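Tilstead Paper Mill Open Day: Bring Boots and an Empty Stomach

I've driven past the Tilstead turnoff probably 200 times on my way to see my sister, and I always figured the mill was closed. The sign is faded and the parking lot is mostly gravel and weeds. Then in October I saw a flyer at the library saying they were opening the doors for the afternoon, free, kids welcome, and I was there before they'd even put the cones out.

First thing to know: it's loud. They hand you foam earplugs at the gate and you should put them in right away, before you're standing next to the beaters trying to look polite. The guide talks through a little headset and you sort of catch every third word. What I did catch was that the mill runs mostly on cotton scraps, which come in big bales that smell like a clean garage, and that they make drawing paper and a heavy stock for wedding people. I asked what happens to the colored scraps and she pointed at a shelf of the prettiest speckled blue sheets, so there you go.

The wet end was my favorite part. A guy in rubber boots dips a wooden mold into a vat that looks like thin oatmeal, gives it a shake side to side and front to back, and lifts out a sheet. Just like that! They let visitors try. Mine came out thick at one corner and had a hole you could put a thumb through, and he was very nice about it (he said "rustic"). You can pay 2 dollars to have your sheet pressed and dried, and they mail it to you. Mine showed up last week and it's on the fridge.

After the vats you cross the yard to the long building, where the drying loft is upstairs and the exhibitors' tables are downstairs. I spent way too much time at the tables. 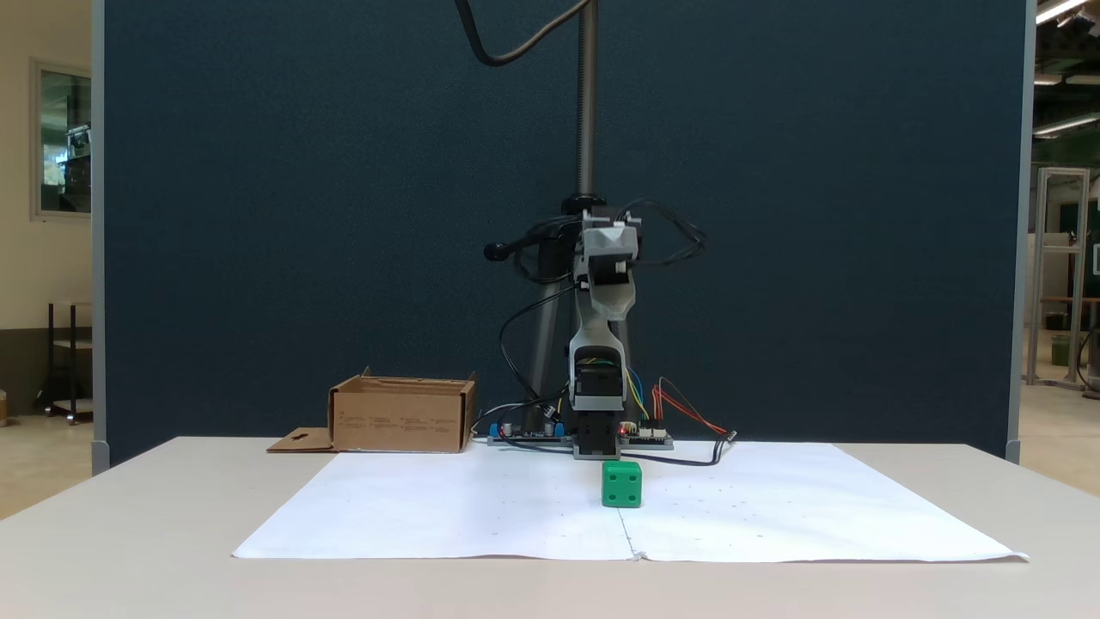

Dotted paper and a green die on one of the white tables.

There was a lot to look at down there. Flestow, the notebook people, had a bin of seconds and I bought more than I'm going to admit. A bookbinder was showing how to sew a pamphlet with one needle and a length of waxed thread, and she made it look so easy that I came home and tried it on my own kitchen table. It is not so easy. The Dudek stand had marbled papers, all swirls and peacock patterns, and I stood there for ages going back and forth between a green one and a rust one — I got the rust and I've regretted it a little ever since.

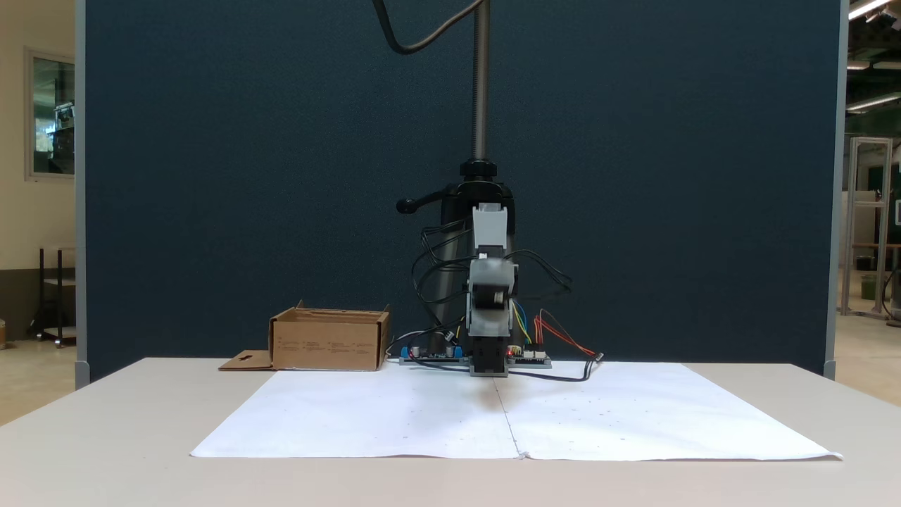

By then I was starving, so let's talk about food. The snack window is around the back near the old boiler house, and the line moves slowly, so go early. They had chili, grilled cheese, and a plum cake that somebody's been making forever, judging by how many people asked for it by name. I got the chili. Good, a bit salty, very welcome after standing on cold concrete. There are picnic benches by the mill race, and if you get one in the sun you won't want to leave.

I did get up in time for the last loft tour at 3:30, and I'm so glad. You climb a steep wooden staircase (hang on to the rail) and come out under the roof, with shutters all down both sides and sheets of paper hung over ropes like laundry. It's quiet up there after all that racket. The guide said the loft holds its own kind of weather, and that on damp days a batch can take most of a week. The building is about 100 years old and you can feel the floor give a little when a group walks across it.

A few practical things. Parking fills up, and the overflow lot is a field, so wear shoes you don't love. The restrooms are in the front office only. The shop takes cards but the snack window doesn't. Strollers are fine on the ground floor and hopeless everywhere else.

They told us there'll be another open day in the spring, and that Iltberg, the mill across the river that does the blotting paper, might open the same afternoon with a shuttle van between the two. I'd do both. I'm going back for the green paper anyway, if Dudek still has it.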